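The small network bench at Nornaden's repair shop handles returned office switches, and the technician who runs it prefers to talk about cables. Most of the units that come back, she says, have nothing wrong inside.

"We get a box marked dead, we power it up, and the ports pass traffic. Then I ask for the patch cables, and those are the fault."

Her procedure starts with the switch flat on a mat, ports facing her. Every cable is labeled before it is unplugged. She writes the port number on the label, never the name of the device at the other end, as devices get moved and numbers do not.

"A label close to the plug is worth more than one in the middle of the run. You read it with your fingers already on the connector."
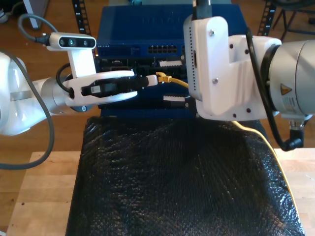 Color is the second layer. The shop uses yellow for links under test and leaves the other colors to the customer. A client, Prinetti, once sent in a full cabinet's worth of cables in one shade of gray - sorting them took 4 hours.

She is strict about how a plug is held. The grip goes on the connector body, and the pull is straight back from the port. Pulling on the cable loads the crimp, and pulling at an angle bends the contacts in the jack.

"People wiggle it. If it needs wiggling, the latch is still down."

Two rows of ports make this harder. On many switches the latches of the upper row face one way and those of the lower row face the other, so a hand that has learned one row will fumble the next. Her advice is to finish a row before starting the second.

For testing, each port is linked for 10 minutes and the error counter is read twice. Anything above zero on the second reading gets a new cable and a repeat run. After 5 failures on the same port, the board goes to Cidine for rework.

The cables that fail are cut in half before they go in the scrap bin. "Otherwise they come back," she says.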